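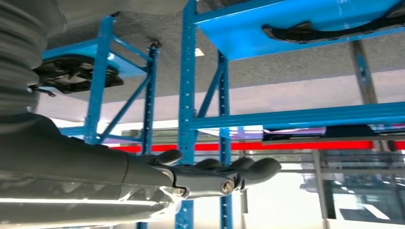
写真：Kello くらしの相談室 フォトライブラリー

Kello くらしの相談室 ＞ 収納・片づけ ＞ ガレージ・物置

車の樹脂パーツを置く青いスチール棚、段の高さと置き方を教えてください！

投稿者：はずしたネジは皿の中
2018/09/28

はじめまして！ずっと読むだけだったのですが、とうとう自分の棚を手に入れたので、うれしくて書き込んでいます。

支柱に小さい穴がずらっと並んでいて、棚板の高さを好きに変えられる、あの青いスチール棚です。前から憧れていました。Dretisの中古オフィス家具の倉庫で見つけて、値札が2,000円。傷はそこそこありますが、塗装のつやがまだ残っていて、持って帰る間じゅうずっとにやにやしていました。横に筋交い（斜めの棒）も付いています。

置き場所は元・書斎の物置部屋で、床は灰色のカーペットです。ここに、車いじりで外した樹脂の部品を並べたいと思っています。ナンバープレートの台座みたいな平たい板もの、内張りの受け、エアコンまわりの丸っこいもの、ブラケット類などなど。今までは全部まとめて段ボールに立てて入れていたので、下のほうの板が反ってしまったり、爪が折れたりして、見るたびに悲しくなっていました。

迷っているのは次のあたりです。

棚板の間隔はどう決めたらいいでしょうか。段を増やせばたくさん置けそうですが、狭すぎると奥の物が取れない気もします。付いてきた棚板は6枚で、全部使うかどうかも決めかねています。

平たい板ものは、立てるのと寝かせるの、どちらがいいですか。場所だけ考えると立てたいのですが、反りが怖いです。

それから棚板がつるつるで、軽い部品がよく滑ります。何か敷いたほうがいいでしょうか。天井の照明がよく反射するのも、黒い部品を探すときにちょっと気になります（でもこの光り方も好きなんです！）。

あと、カーペットの上にこういう棚を置いている方がいたら、ぐらつきのことも聞きたいです。細かいことばかりですみません。棚の話なら何でも読みたいので、どんどん脱線してください！

ボルトは手で締めてから

うわあ、いい買い物をしましたね！青のスチール棚、私も大好きです。灰色の棚も使っていますが、青は部屋に入った瞬間に気分が上がります。黒い部品がきれいに見えるのもいいところです。

まず段の間隔ですが、棚に部品を合わせるより先に、部品を床に全部広げてみてください。カーペットの部屋ならそのまま並べても傷がつきにくいので、ちょうどいいです。広げたら「平たい」「丸い・厚い」「長い」に分けて、それぞれのいちばん背の高い物を測ります。その高さに、こぶしひとつ分を足したものが私の間隔です。こぶしひとつ分というのは、物の上に手を入れて、つかんで、少し持ち上げるための空間です。ここをけちると、取り出すときに必ず上の棚板の裏に手の甲をぶつけます。私は何度もやりました。棚板の裏って意外と角が立っていて痛いんですよ！

平たい物の段は思い切って狭くしていいです。ただし狭い段は目の高さより下に置いてください。目より上にあると中が見えなくて、手探りになります。反対に、丸い物や厚い物の段は上でもかまいません。下から見上げても形でわかるからです。ファンや車輪みたいな形のものは特に、下からちらっと見えるだけで「あ、あれだ」となります。ただ、重い丸物を上に置くのはやめましょう。軽い樹脂だけにして、モーターが付いている物は下の段へ。
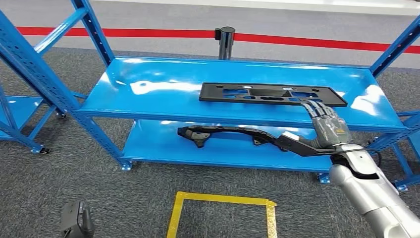 板ものを寝かせるか立てるかという話、私は断然、寝かせる派です！樹脂の板は、立てかけると自分の重さで少しずつ弓なりになります。薄いもの、穴の多いものほど早いです。うちでは平らに寝かせて、長いほうの辺を棚の前縁とそろえるようにしています。写真の黒い板の置き方がちょうどこれで、棚の縁と平行に横長に置いてあると、右の角にすっと指がかけられますよね。奥行き方向に縦に突っ込むと、手前に見えるのが短い辺だけになって、どの板なのか引き出すまでわかりません。横長に置けば、四角い抜きや長穴、小さい丸穴の並びまで見えるので、よく似た板でもすぐ見分けがつきます。穴から棚の青がのぞくので、黒い板でも穴の形がくっきりするんです。青い棚の隠れた長所だと思っています！

前縁が少し立ち上がっている棚板なら、ぜひその立ち上がりを生かしてください。滑った部品が手前に落ちるのを止めてくれます。板を取り出すときは、手前の角を軽く押さえて反対側を浮かせると、縁に引っかからずに持ち上がります。縁をまたがせて置くのはだめです。そこだけ宙に浮いて、また反ります。

重ねるのは同じ形どうしだけ。違う形を重ねると、出っ張りの上に次の板が乗って、結局そこから曲がってきます。どうしても重ねるなら、間にボール紙を一枚はさむと傷も防げます。

棚板6枚は、まず少なめに使って、残りは壁に立てかけておくのがおすすめです。しばらく使うと「ここに一段欲しい！」という場所が必ず出てくるので、そのときに足すほうが楽しいですよ。最初から全部組むと、あとで高さを変えるのに上の段から空けていくことになって、片づけのための片づけが始まります。

長くなりました。棚の話になると止まらなくて。組み上がったらまた書いてください！

sandu町の物置番

奥行き325ミリの棚を使ってます。Drosdenのカタログに載っていた古い型です。板ものは横に寝かせてます。それで困ったことはないです。

敷物はいらないと思います。ほこりがたまるし、拭くのがめんどくさい。つるつるの棚はさっと拭けるのがいいところなので、そのまま使うのがいいです！

反射が気になるなら、照明の真下から棚をちょっとずらすだけでだいぶ違います。うちは手のひら一枚分動かしただけで、上の段の白い光の筋が奥に逃げました。青い棚最高。

水平器が友だち

カーペットの上の棚なら任せてください！私も同じような部屋で、穴あき支柱の棚をもう11年近く使っています。床が柔らかい部屋の棚はコツがいるんですが、ちゃんとやれば気持ちいいくらいびしっと立ちます。

いちばん大事なのは、筋交いを外さないことです。物を出し入れするのに邪魔だからと外してしまう人がいますが、あの斜めの一本があるとないとでは、棚を横から押したときの揺れがまるで違います。中古だと筋交いのボルトがゆるんでいることが多いので、置く前に確認してください。締める順番は、全部のボルトを手で回して仮止めし、棚を起こして床に立て、それから水平を見ながら本締めです。寝かせたまま本締めすると、起こしたときにねじれが残って、脚が一本だけ浮きます（これで丸一日悩んだことがあります）。

カーペットは、棚の脚の下だけ沈みます。沈むのは仕方がないので、沈み方をそろえるのがコツです。脚の下に同じ厚さの板を敷いてください。四隅べつべつに敷くよりも、左右の脚にまたがる細長い板を前と後ろに置くほうが安定します。私はホームセンターの端材でやりました。敷いたら、空の状態でしばらく置いて、下の段から順に物をのせていって、もう一度水平を見ます。のせるとまた少し沈むので、一回で合わせようとしないほうが気が楽です。

高い棚なら、支柱のてっぺんのほうで壁か天井側に留めるのも忘れずに。ここは賃貸か持ち家かでやり方が変わるので、壁の材質も書いてもらえたら、もう少し具体的にお話しできます。

敷物については、上の方と少し意見が違います！私は「軽い物の段だけ敷く」です。薄い滑り止めシートを棚板より小さめに切って、前縁の立ち上がりの内側に収めます。縁にかぶせるとめくれてくるので、内側で止めてください。板ものの段には敷きません。平たい物は接している面が広いので、そんなに滑らないですし、滑るほうがむしろ引き出しやすいです。シートの色は明るい灰色が好きです。黒にすると、黒い樹脂の部品が消えます。本当に消えます。ビニールっぽい安いシートには樹脂にくっつくものがあるので、端っこで何日か試してから敷いてください。

それと、ラベルを貼るなら棚板の前縁がおすすめです。支柱の穴の上に貼ると、あとで段を動かすときにはがすことになります。私は最初の年の4月にきれいなラベルを作って全部支柱に貼り、同じ月のうちに全部はがしました。マスキングテープに手書きがいちばん長続きしています。書くのは部品名と、左右の別と、外した車。左右はぜひ書いてください！左右対称の部品は、外したときは絶対に覚えていると思っているのに、次に見たときにはどちらがどちらかまったくわかりません。

ネジはどうしていますか？お名前からするとお皿でしょうか。棚に置くなら、部品といっしょに小さいチャック袋に入れて、部品の穴にひもで結んでおくのが好きです。板ものは穴がたくさんあるので結び放題です。袋を別の箱にまとめると、箱だけ行方不明になります。

はずしたネジは皿の中

みなさんありがとうございます！うれしくて、読みながらもう部品を床に広げ始めてしまいました。カーペットが見えません。

板ものは全部、横向きに寝かせることにします。言われてみると、段ボールに立てていた板は見事に弓なりでした。まっすぐな床に置くと端が浮いて、指が入ります。あたためて直すか、しばらく平らな所で休ませるかは、別に相談を立てますね。

こぶしひとつ分も測ってみました。私の手だと、最初に考えていた段の間隔は全然足りませんでした。組む前に聞いてよかったです！棚板はまず半分だけ使って、残りは壁際に待機です。

筋交いのボルトは、はい、ゆるんでいました。しかも一か所だけ種類の違うボルトが入っていて、頭の形まで違います。こういうのも中古の楽しみということで、合うものを探してきます。

敷物は、軽い物の段だけにして、板ものの段はつるつるのままでいきます。両方の案のいいとこ取りです。照明の位置も、棚に物をのせる前にずらしながら見てみます。

壁は石膏ボードで、持ち家です。水平器が友だちさん、留め方をぜひ教えてください！ネジはお察しの通り、ずっとお皿です。台所から持ってきた小皿が増えすぎて、家族に返してと言われています。チャック袋、明日買ってきます。

水平器が友だち

石膏ボードの持ち家なら、まず壁の裏の間柱を探すところからです。下地探しの針か、磁石でボードのビスを拾っていくやり方でもいけます。間柱の位置に棚の支柱がぴったり来ることはまずないので、壁に横木を一本渡して間柱に留め、その横木に支柱の穴からビスで留めるのがやりやすいです。支柱に穴が並んでいる棚は、こういうとき最高ですよ。留める高さは好きに選べるので、いちばん上の棚板のすぐ下あたりにしてください。横木を先に塗っておくと仕上がりがきれいです。私は青に塗りました！

留めるのは、物をのせて沈みが落ち着いてからです。先に留めると、脚が沈んだときに上で引っぱられます。

小皿は早めに返してあげてください。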